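4.2 Tray assembly before and after the change

The second task we followed was snack tray assembly at Futach, which supplies boxed refreshments to meeting rooms in the same building. Before the change, one worker handled the whole order: reading the slip, picking the drinks, picking the baked goods, checking the tray and carrying it to the shelf. Orders now arrive through Stokix, a scheduling program that splits each one into short steps and assigns them either to a person or to an arm. We logged 2,747 completed trays over the study period, which ended in March.

The workers were not asked to do less handling at first. For the opening weeks they did the same picks as before, with tongs, at a fixed table, and the arms were brought in one step at a time. Figure 6 shows the manual station. Drinks stand on a brown tray at one end and donuts lie on paper at the other, with two black trays between them to be filled. Workers were told to keep this order even when they would have preferred another, so that a pick by hand and a pick by an arm could be compared directly.

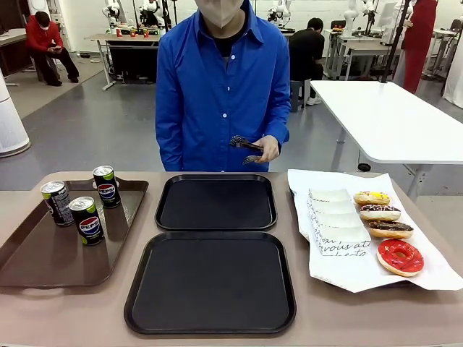 Figure 6. Manual station for tray assembly. The worker holds the serving tongs used for the baked goods; robot arms stand at the benches behind.

4.3 What the workers reported

We interviewed 11 workers, 9 of whom had done the job under the old arrangement. The most common remark concerned pace. Under the old arrangement a worker could prepare several trays at once and rest afterward. With Stokix the next step appears when the last one is confirmed, and most of those interviewed said their short breaks had become harder to find, although the total number of trays per shift had hardly changed.

A second group of remarks concerned placement. Several workers had their own way of laying out the table, usually with the drinks closest to the hand they favored. Albane Roussel, who had worked at Futach longest, described the fixed layout as "fine for the arm and a bit of a reach for me." After the interviews, the site manager, Kaan Tuncer, allowed a mirrored layout for left-handed workers, and 4 people have used it.

Opinions on the tongs were mixed. Glazed items can slip or lose part of their topping when gripped too tightly, and the experienced workers adjusted their grip to the item without being able to say how. When these picks were later offered to the arms, workers were called over to correct a failed pick often enough that some considered it a separate job. It was not listed in the job description, and it was not counted in the shift totals.

Checking changed the most. Workers used to check a tray as they filled it. Under the new arrangement the check is a step of its own, often done by someone who did not fill the tray. Two workers said they trusted the result less for this reason. Solène Pruvost took the opposite view and said she found mistakes more easily on trays she had not packed herself.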